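News from the Grillthorpe workshop: the arm, the blocks and our working day

By Kanokwan Thongsuk, finishing and packing

Many colleagues from the other sites have written to me with the same question, so the editor of this newsletter asked me to answer it in one place. The question is: how is it to work next to the robot? I will try to answer it as exactly as I can. I have worked in Grillthorpe for a long time, first at the sanding line and now in finishing and packing, and I am one of the two people who were trained on the new cell.

First, what we do, for the people in the Trunusent office who have never visited us. We make small colored blocks for children who learn shapes. The blocks are cut and painted in the other building. They come to us in mixed trays, and our job is to look at every piece, put the good ones in sets, and close the boxes. Before the cell came, all of this was done by hand at the long bench. On a normal shift we handled 2,000 pieces. It is not heavy work, but it is the same movement of the wrist from morning until evening, and several of us wore a support on the hand by the afternoon.

The plan came from Mrs. Wasilewska, our production manager, in spring. She told us at the morning meeting that an arm would be bought, and that no one would lose a place because of it. I must say that not everybody believed the second part. In my first country I worked in a factory where the same sentence was said, and half a year later my whole row was gone. I told her this in front of the others. She did not become angry. She wrote the promise on paper, with the names of all of us in it, and the paper still hangs by the time clock.

The installation was done by Clovance. Their technicians stayed with us longer than was planned, because the first weeks were slow. A person sees a star and knows it is a star, also when it lies a little turned. For the arm, each of these things has to be prepared. We learned that the light from the window matters in the morning. We learned also that the positions have to be taught patiently, and that somebody who knows the blocks must be there. This somebody was me, or my colleague on the late shift.

The teaching is the part of my work that changed most. Before, I had only my hands and eyes. Now I have a screen and a written procedure, and I have to decide things. When we want to check a new program, we do not start with a full tray. We put a few pieces on the wooden board, different shapes and colors, and let the arm come down to them slowly. The cylinder is easy. The cube is easy when it is straight and more difficult when it is turned. The heart is my least favorite, and I have asked the design people two times if it is possible to make it a little flatter. I am still waiting for the answer.

I also want to write about the noise, which people do not ask about. The arm itself is quiet. What I miss is the talking. At the long bench we sat face to face and we talked all day, about our children, about food, about the bus. At the cell one person stands alone. In the first month I went home and noticed that I had spoken to almost no one. We brought this to the meeting and it was changed: now we rotate after every break, and the packing table was moved closer, so the person at the cell can hear and answer the others.
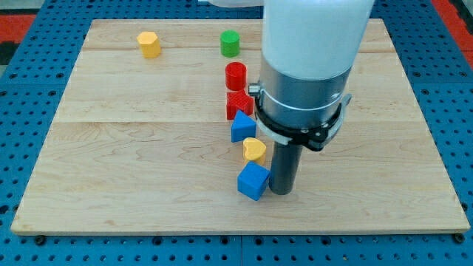
The numbers are better than before, and I do not want to hide it. In October we reached 3,402 pieces in one shift, and the wrist supports are mostly in the drawer. The last check of each piece is still made by a person. The paint can have a small bubble or a thin place at the corner, and for this I trust my thumb more than any program we have tried. Mrs. Wasilewska agrees with this for now. I wrote "for now" because these were her words.

What is not solved yet is the pay group. Teaching positions and correcting a program is a different job from sorting, and in our opinion it should be in a different group. The union representative has the documents and a meeting is planned. There is also the question of the older colleagues. Two of them do not want to learn the screen, and they should not be forced. At the moment they stay at the packing table by their own wish, but then they are outside the rotation, and they do the lifting of the boxes more often than the rest of us. This is not fair and we have to find something better before winter, when the orders are high.

To the colleagues at the other sites who will maybe receive an arm next year, I can give some advice. Ask to be present from the first day, also when the technicians say it is not necessary. Write down every stop and what you did after it, in your own words. Our notebook is full of spelling mistakes, most of them mine, and the Clovance people asked for a copy of it. And ask early where the table of the others will stand.

If you want to visit us, please call the Grillthorpe office one week before. The best time is after the morning break, when two of us are near the cell and one is free to explain. Closed shoes are required, and visitors stay behind the yellow line until the person at the cell gives a sign.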